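# Glossy bowls, and a grasp scorer that finally sees them

I spent most of September on one function. It takes a patch of depth image and a pair of finger positions and gives back a number for how good the grasp looks, and I have rewritten it more times than I want to admit.

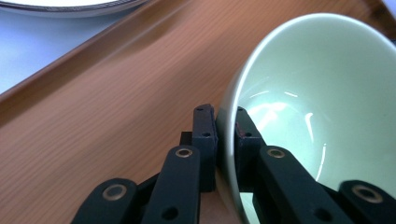 The old version had a simple idea behind it: find two surfaces that face away from each other, close enough together to fit between the fingers, and score the pair by how well the normals line up. Boxes, great. Mugs, mostly great. Then you hand it anything with a shiny glaze and the depth comes back full of holes, right where a highlight sits, and the scorer reads a hole as free space. So it would happily plan a finger straight through the wall of a dish (very confident about it, too!).

My first fix was to fill the holes by smoothing over them. Don't do this near a rim. The fill drags the edge outward, the wall gets fat, and the planner decides that the thing is too thick to pinch.

What I do now is fit a curve to the rim in the color image first, where the edge is usually easy to find even when the depth is a mess. Then I walk along that curve, and at each step I ask the depth data for only two things: where's the outside wall, and which way is the rim leaning? If the answer is a hole, I borrow from the neighbors along the curve and lower the confidence. The score is then the grasp quality times that confidence, so a slightly worse grasp on a well-seen bit of rim beats a lovely one in the middle of a glare patch. I love how little code it took.

Numbers, for those of you who like them. I keep a set of 300 recorded grasps that I replay after each change. With the old scorer, 31 of them ended with a planned finger inside the object. With the rim version it's 12, and four of those are the same soup dish seen from nearly the same angle, so I have a pretty good idea where to look next.

The replay tool deserves its own post. I call it Rondeleo, and it's a small program that loads a recording, lets me scrub back and forth, and draws each candidate pair of finger pads on top with its score. Lyle Haverford suggested coloring them by *why* they were rejected instead of just hiding them, and I found two bugs that same evening. One was a flipped sign in the lean angle, which had been there since spring. Ouch.

Still on the list:

- objects lying on their side, where the fit sometimes grabs the far half of the rim and swaps inside and outside
- speed, because walking the curve is plain Python and it shows
- clear glass, which I am not ready to talk about

I want to try the side-lying case next. My hunch is that checking which side of the curve has the longer shadow in depth will sort out most of the swaps, and it's maybe twenty lines to test. If you've worked on rim fitting and have a better trick, please write to me, I'd love to hear it!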